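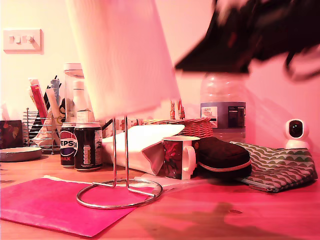

October 2024. Workshop notes, desk layout for the Latdale rooms. Started on the lamp question again. The Drasine lamp is nice but the shade is too wide for a desk this shallow, it hides half of whatever you put behind it. Two-rod chrome stem is fine. Looped wire foot is fine too, takes up almost no top, you can push a folded cloth right up behind the rods and still have room in front. So keep stem and foot, change shade. Wire pen rack at the back left is already stuffed, and the tall jar with the white lid ends up half behind the shade where you can't get at it without leaning.

Shade options:
- Flestent small drum, white. 10 in across. Have one in the drawer, slight dent, ok for a trial.
- Flestent cone, 12 in. On order, no date given.
- leave the big one and move the lamp to the back corner. Cord won't reach. Checked twice.

Tried the 10 in drum after lunch. Much better to sit at, you can see the wall. Light comes down in a tighter pool tho and the left third of the desk goes dull. Fine for typing, bad for anyone sorting mail or drawing. Would like to see the 12 before deciding. Shade ring on the Drasine is not the same size as the Flestent ring, had to use the adapter washer from the Hakim box. Washer rattles. Put a strip of felt under it and it stopped, felt is NOT a long term fix, don't leave it like that with a warm bulb.

Bulb: had the colored one in during the wall tests and everything reads pink, wood included. No good for judging finish. Swap to the plain warm white before anyone signs off on the top. I nearly wrote down the wrong stain because of this.

Desk top. Oiled the second sample board, two thin coats, wiped off after 20 min. Ring test with a cold can, left it standing 18 hrs. Faint ring on the one-coat board, couldnt find one on the two-coat. Drinks are going to live on these desks whatever we tell people so two coats minimum. A big water bottle is the worst, heavy and sweats all down one side. Do the ring test again with a full bottle, I only did cans.

Storage along the back. What ends up there, going by my own desk and the two next to it: pens, something rolled up, a jar, a bottle, cans, a flat dish or lid. Tall stuff drifts to the back and then it's stuck behind the lamp. Low stuff drifts to the left edge. Idea is a shallow rail along the back, screwed from underneath, so tall things have a place and the lamp foot gets its own gap. Sketched it at 10 in long, too short, redrew at 20. Gap for the lamp in the middle or off to the right? Right is better for left handed people, they keep the writing side clear. Ask around. Maybe make the rail reversible, same screw holes both ends. More drilling but only one part to stock.

Wire rack: keep. Looked at the Hakim plastic one and it tips when it's full on one side. The wire one doesnt, and you can see the pen you want through the bars. Only complaint is short pencils slip between the bars at the bottom. Cut a bit of card for the base, works, looks cheap. Cork next time.

Light switches in the Latdale rooms are on the wall on the desk side, so rail and shade both need to stay clear of the plate. Another reason for the smaller shade. Measure plate height above the desk top when next over there, I had it on a scrap of paper and the scrap is gone.

Glue note, unrelated: the March tube has gone stringy, threw it out. New one is on the shelf over the vise. Put the cap back ON please.

To do
- 12 in cone when it comes, same test, same bulb
- proper washer for the Drasine ring, metal, not felt
- full bottle ring test on both boards
- rail mockup in scrap pine, 20 in, reversible holes
- cork for rack base
- plate height at Latdale
- return the Hakim rack, box is under the bench

Rail first, the rest can wait on the delivery. Sanding block needs new paper before I start on the pine.

Last updated October 2024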